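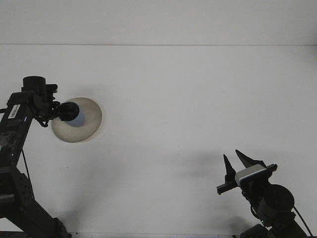
4.2 Handing over between arms

The most exciting result of this study came from a change we nearly left out. In our first version of Grellby, each arm ran its own policy and saw only its own half of the workspace. The arms were quick, but they often reached for the same object at the same moment, and one of them had to back out. Larysa Stetsiuk suggested giving both arms a single shared plan that is redrawn several times during a task, and the difference was clear from the first afternoon of testing!

The shared plan is a short list of goals. Each goal names an object, the arm that should take it, and the point where the arm should let go. Either arm may give up a goal if its reach is poor, and the other arm can claim it at the next update. We do not fix a leader. In early trials we did, and the following arm spent much of its time waiting with its jaws open.

Training used 2000 demonstrations recorded by two operators working at the same station, one pair of hand controllers each. We kept the failed attempts in the set and marked the point where each one went wrong. Savvas Sarantis then wrote the filter that trims long pauses from the start of a recording, which made the motions noticeably smoother (we had blamed the controller gains for weeks). 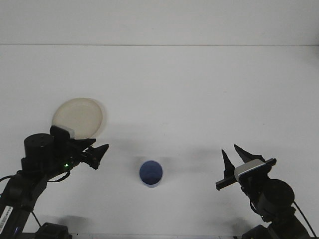
Tableware makes a very good test for this method. A plate is low and wide, so an arm has to come in at a shallow angle and find the rim. A cup can be approached from many sides, and that freedom is exactly what makes it hard for two arms to agree. When a cup sits near the middle of the table, both arms have a fair claim to it, and the plan must settle the matter before either one commits.

We ran 100 trials for each version, with the objects placed by hand at 16 marked starting positions that were wiped off before recording. The shared plan finished more trials than the separate policies at every starting position, and the gain was largest for cups near the centerline. Conflicts between the arms became rare. The ones that remained nearly always came from a late plan update, when an arm had already begun its final approach.

We also tried the Wamness planner with the same goals and the same grippers. It chose sensible arms for the plate but was slow to change its mind about the cup. Adding our claim rule to it took Larysa one evening, and the modified planner then behaved much more like ours. We find this very encouraging, as it suggests the rule can be useful well outside our own code.

One weakness deserves more work. The plan treats an object as free until a gripper closes on it, so an arm that has stopped just short of a grasp can lose its goal to the other arm. Section 4.3 looks at a softer form of claim that grows stronger as the gripper gets closer.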